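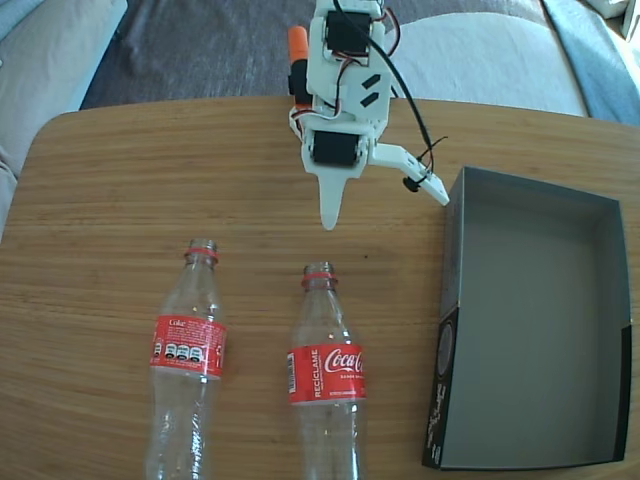
Bottle sorting at home: a report on the Bornness arm

By Jucélia Nogueira and Dirceu Meireles
March
Reading time: 2 minutes

The task we set ourselves was small enough to write on a sticky note: pick up an empty plastic bottle, put it in a box. Dirceu wrote it on a sticky note in the first week. It stayed on the fridge for the rest of the term, where it grew steadily more insulting.

We named the arm Bornness after a misprint in a parts list, and built it between the Portela workshop, which has the printers, and Dirceu's living room, which has the sofa. The workshop closes at nine. The living room does not, and most of the testing was done there, on the coffee table.

The gripper

The gripper is printed in white plastic and bolted together from flat plates. One finger is fixed and comes down to a narrow point. The other is a long flat jaw that swings out to the side. We borrowed the general idea from a design by Valdir Vasconcelos, who used his to pick up sponges and warned us that sponges are very forgiving.

Our first jaw was shorter and looked much better. It also closed on the shoulder of a bottle, where the plastic slopes, and squeezed the bottle smartly downwards and away. The longer jaw gives us more room for error, and we have used all of it.

Two servos can be seen on the gripper, one near the top and one lower down in a white bracket. Their wires loop about the outside. The report plan promised "tidy cable routing" and we would like that phrase struck from the record. Tainá Barros, who marked our interim draft, put a question mark beside it and nothing else.

The bottles

We used empty Coca-Cola bottles with the caps off. The red ring left on the neck was a help to us, as it gave the person steering something to aim at against clear plastic and a wooden table. One label has RECÍCLAME printed up the side, which we took as encouragement.

Empty bottles weigh next to nothing, so a poor approach knocks them flat before the jaw has begun to close. Filling them with a little water would have fixed this. We discussed it for a whole evening and decided it was cheating, then discussed it again after the results.

Results

We made 30 attempts, with the arm steered by hand. A success meant the bottle ended up in the grey cardboard box by the end of the attempt, in any position and with any amount of dignity. We had 15. Of the failures, most were bottles tipped over by the pointed finger on the way down. In 2 cases the arm dropped the bottle beside the box, and we argued over whether the rim counted. It didn't.

The quickest success took 33 seconds. Dirceu's grandmother, asked to provide a human baseline, declined to time herself and cleared the table while walking past.

What we would change

The fixed finger needs a blunter tip, or a pad. A point is handy for showing exactly where the gripper is and hopeless for touching anything light. We would also raise the bottles nearer to the height of the box rim, and use thicker bolts where the jaw meets its plate, as ours worked loose twice and had to be found in the carpet.

Gervásio Fagundes has asked to take the arm over next term and wants it to sort cans as well. We have given him the files, the spare servo and the sticky note.

Contact: Jucélia Nogueira, Portela workshop desk
© Portela Student Projects
Back to top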